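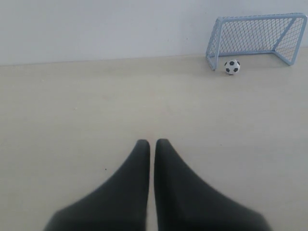

Deepika Shetty built her robot arm in the shared workshop at Nurkley, working evenings from January on. She calls the project Trulis. The job she set it is small: pick up a toy soccer ball and put it in a toy goal.

"I wanted a task where anyone walking past could tell if it worked," she said.

The arm was the easy part. The fingers took longer, and she is on version 39. Early ones were too wide at the tip and knocked the ball away before they closed on it.
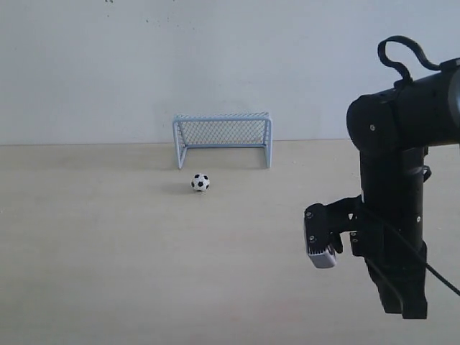 Cable routing was the other headache. "If it's too tight, the wrist pulls back. If it's too loose, it catches on something," Shetty said. She rerouted it 3 times.

Velimir Dimitrov, who shares the bench with her, wrote the logging script. It has 1,407 attempts in it so far. Shetty won't give a success rate until she gets 100 in a row with the same settings — she keeps changing them.

"Velimir wants me to stop touching it," she said. "I'll stop after the next set of fingers."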